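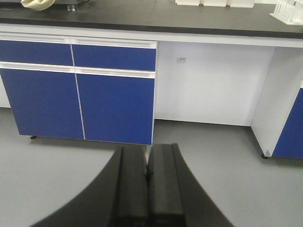
Drurkden Opens Leadership Program to Supervisors at All Sites

27/03/2020

Drurkden announced today that its leadership program, until now reserved for department heads, is open to every first-line supervisor in the company. The first group will have 136 participants from the Pomura and Marulanda sites. They were chosen from 287 supervisors who sent an application.

The program was prepared together with Brirura, a training firm which has worked with Drurkden on manager courses before. It takes six months. Each participant has one group session every two weeks, held by video call, and one private talk per month with a mentor from another department. The mentor may not be in the same reporting line as the participant.

"A person is very good in the daily work, so we make this person a supervisor, and on Monday the team is waiting for answers," said Pin-yu Lai, Director of People Development at Drurkden. "I was in this situation myself. I had eleven colleagues and I did not know how to tell one of them that his work was late. I want that our new supervisors can practice such a talk before they must have it."

The content is based on an internal survey to which 1171 employees gave their answers. The employees asked most often for clearer feedback from their direct supervisor and for earlier information when plans are changed. For this reason the first two months deal only with conversations: how to give feedback, how to listen to a complaint, and how to explain a decision which was made by somebody else. Planning, budgets and hiring follow later in the program.

Participants receive four working hours per month for the sessions and the reading. Their own managers attend a short introduction, so that they know what is being taught and can plan the shifts in time.

The opening session was planned as a meeting in person at Pomura. It will now also take place by video call, and the printed workbooks will be sent to the home address of each participant.

Drurkden intends to offer 200 places in the second group. Supervisors who applied and did not receive a place this time stay on the list and do not have to apply again.

Questions about the program can be sent to the People Development office at Drurkden.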